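Small Cars, Slow Lots: The Used Hatchback Is Back

By Léonie Langlois

Seven in the morning at the Faltbridge lot and Jérémie Royer has already sold one. A gray three-door, hand-crank windows in the back, a dent in the tailgate nobody bothered to pull. Gone before the coffee was ready.

"Two years ago I couldn't give that away," he says. Keys on the desk, phone going. He lets it ring.

He isn't the only one. Small used hatchbacks, the kind people bought for a kid going off to college, are moving again, and the dealers who stocked up on big crossovers last spring are looking at full rows and doing math. Royer did his math in July. Sent six big ones to auction, took a loss on most, filled the space with little cars.

What changed? Depends who you ask. Insurance, says Royer. Parking, says his wife. The buyers mostly say the payment. They come in with a number in their heads, a monthly number, and the crossover is over it and the hatchback is under it. End of conversation.
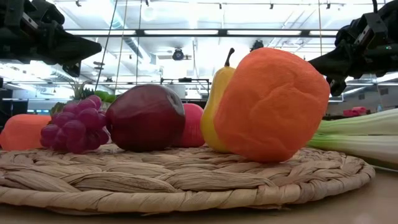 Plastic fruit on a woven mat.

Dilani Jayawardena drove 34 miles for hers. A five-door with a cloth interior and a radio that takes a minute to wake up. She had been through the listings on Indoveo every night for a month, and twice she called about a car that was sold by lunch. Third time she didn't call. Just went.

"I asked him to start it cold. I listened. I bought it." She laughs. "My brother says I should of haggled more. Maybe."

She got $300 off, for tires. The tires were bad, to be fair – she replaced all four the week after.

Prices are the touchy part. Royer says he has put $1,000 on some of the cleaner cars since summer and they still go. Older ones, high mileage, those haven't moved as much. Automatics bring more than manuals, which wasn't always so at the bottom of the market. And color matters again. Red sells. Beige sits there.
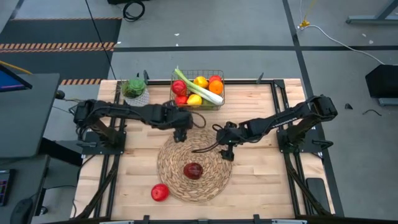
Then there's the parts problem. A cheap car stays cheap only as long as somebody can fix it, and Nghĩa Kim, who runs a two-bay shop behind the lot, has a waiting list for the first time. Window regulators. Clutch kits. A heater valve he has been chasing for three weeks. He gets calls from people who bought a car sight unseen and want it looked at the same day.

"Bring it before you pay," he says. "Not after. After, I'm just the guy with the bad news."

His own list, if you're shopping: rust around the rear arches, damp carpet under the passenger mat, a clutch that bites right at the top. He looks at the service book last. A stamp is a stamp, he says, but oil on the driveway doesn't lie. And he wants a test drive on a rough road, radio off, at least twenty minutes. Most people go round the block and call it good. 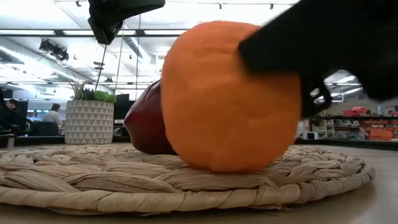 Faustine Fleury bought new instead. She looked at used for most of the summer, then sat down with the figures and found the gap had gotten too narrow to bother with. Three-year warranty, smaller engine than she wanted, delivery in October. She misses the sunroof on her old one. That's about it.

Royer hears that story more and more and it worries him a little. If used gets too close to new he looses the careful buyers first, the ones who pay on time and send their cousins. So he's holding the line on the plain stuff. No more increases on anything over ten years old, not before winter anyway.

The three-door's buyer comes back around eleven for the spare key. Royer finds it in a coffee tin, third one he tries.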